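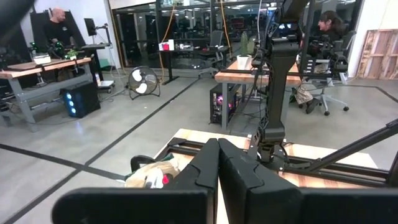

8月13日 Sarnov 工作台 夹爪维护记录

今天的工作是把夹爪重新对中,然后检查腕部的线。上个星期开始,同事说夹软的东西时,左指好像先碰到,右指晚一点才到,布料因此被推歪。我先让夹爪完全闭合,从腕部相机的画面看:两个指尖碰在一起,位置靠近画面中间,左指向左下斜,右指向右下斜。只看这个画面,看不出明显的偏。但是画面看起来正,不等于机械上正,所以还是用塞尺量了。台面上左边那一团米色的软料我没有拿走,后面试夹要用它。

先写环境,方便以后比较。控制程序是 Stultia 的旧分支,没有升级。速度限制在平时的一半。急停按钮先试了一次,正常。试的时候请大家不要把手放到金属型材架子里面,我在白板上也写了。

一、指尖间隙

闭合以后,塞尺从指尖的上边插,0.05 的插不进去。从下边插,0.05 的可以进去一点,0.08 的不行。就是说两个指尖不是完全平行,下边稍微开。这个量不大,但是夹薄布的时候会有感觉,布的下边会滑。

然后做单边测试。把一块量块放在中心位置,慢慢闭合,看哪一个手指先碰。做了 9 次,其中 8 次是左指先碰,剩下 1 次我分不清楚。所以同事说的现象是真的,我道歉,上次我说是他放料放歪了。

二、拆开看

断电,等灯灭,再拆外壳。外壳螺丝一共 4 颗,右后那一颗比较紧,要用长的内六角,短的会打滑。拆下来的螺丝按位置放在纸上,不要混,因为有一颗长度不一样(十二月那次维护以后就这样了,当时没有找到原来的长度,我那时候没有写记录,这是我的错误)。

里面的情况:
左指的导向块有磨痕,用指甲可以摸到,但是不深。
右指的导向块很好。
润滑脂已经变深色,有细的纤维混在里面。我想是布料的毛。
左指固定螺丝的扭力不够,用扳手很轻就转动了。上面的螺纹胶已经碎了。

我认为主要原因是最后一条。螺丝松了以后,手指的根部有小的角度变化,传到指尖就放大了。导向块的磨损可能是结果,也可能原来就有,现在没有办法判断。

三、处理

旧的润滑脂用无尘布擦干净,再用少量酒精擦一次,等干。新的脂涂得很薄。以前涂得太多,我怀疑毛就是这样粘进去的。

左指螺丝换新的,涂中强度螺纹胶。拧的时候不要一次拧到底:先两边都带上,然后闭合夹爪,让两个指尖自己靠紧,保持闭合状态再拧紧。这个顺序很重要,我第一次没有这样做,结果下边的缝还在,只好拆了重来。右指虽然没有松,也照同样的方法重新拧了一遍。

导向块没有换。Ruddock 那边的柜子里应该有备件,我去看了,盒子是空的,标签还在。已经在采购表里加了一行,数量写 3,请看到的人不要再重复加。

四、重新标定

装好以后做零点。步骤和手册一样,只有一点不同:手册说闭合以后马上记零点,我等电流稳定了再记。马上记的话,每次的数值会跳。等一下再记,就很稳定。

再量间隙,上边和下边 0.05 都插不进去。单边测试再做 9 次,没有看到固定先碰的一边。

腕部相机的位置没有动过,但是外壳拆过,所以也检查了一次外参。误差和上次的记录差不多,没有重新标。如果以后有人发现抓取点偏向一个方向,请先怀疑这里。

五、线

臂左边的细线是一圈一圈挂着的,长度留得有点多。我让手臂慢慢走了一遍最大范围,看线有没有碰到架子下面的连接板。没有拉紧的地方,但是在最低的姿态,有一圈离板的边很近。我用魔术贴把这一圈向上收了一点。没有用扎带,扎带太硬,弯的地方会集中在一个点。

线皮用手摸了一遍,没有破。插头重新插紧,做了标记线,下次看标记就知道有没有退出来。

六、试夹

用台面上的软料试。抓、提起、放下,速度还是一半。比以前好,料提起来的时候没有向右转。全速没有试,今天不想冒险,螺纹胶要等到明天才完全硬。在那之前请不要跑 Skeslow 的长任务。

还没有做的:
全速试夹。
导向块备件到了以后换左边的,换下来的请留给我看。
那一颗长度不对的外壳螺丝,找到对的就换。
把闭合状态下拧螺丝的方法写进维护说明。现在的说明只有一句“拧紧手指”,新来的人看了不会知道顺序。
润滑的周期要缩短。夹布料比夹硬的零件脏得快,原来的周期是按硬零件定的。

工具已经放回抽屉。塞尺用过以后擦了油,请用的人也擦。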